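Grout width, again

I changed my mind on the hall tile. The original plan was a 2 mm joint, which is what the Collado catalog recommends for rectified porcelain. The tiles I bought are the Unda series in matte sand, and they are sold as rectified. I measured nine of them with calipers before mixing any thinset. The long sides varied enough that a joint that narrow would have wandered visibly by the time it reached the kitchen door.

Olga Soler laid the same series in her entry last December and went wider. Her floor looks fine. The joints read as a grid when you first walk in, and after that you stop seeing them. She used a sanded grout in a gray one shade darker than the tile, and I will probably copy that.

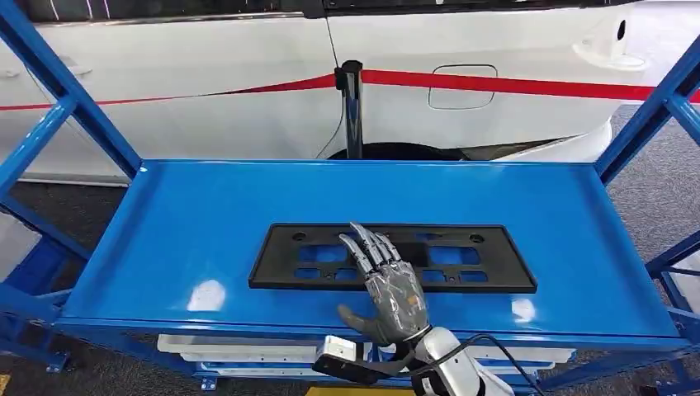 The other open item is the slab. There is a low area near the closet, and with tile this long a dip shows up as lippage. Self-leveler is the standard fix. Remedios Marín at Perbridge told me to prime twice on old concrete, let the first coat dry clear, and not to stretch the mix with extra water. I was going to do the pour on Wednesday, but the primer was out of stock.

Offset is settled: 30 percent, not half. Long tiles tend to bow slightly in the middle, and a half offset puts the high point of one against the low ends of the next. The carton says the same in small print.

Still to do: undercut the door casings, pull the old transition strip, and find out if Poro makes a trim profile that matches the tile thickness.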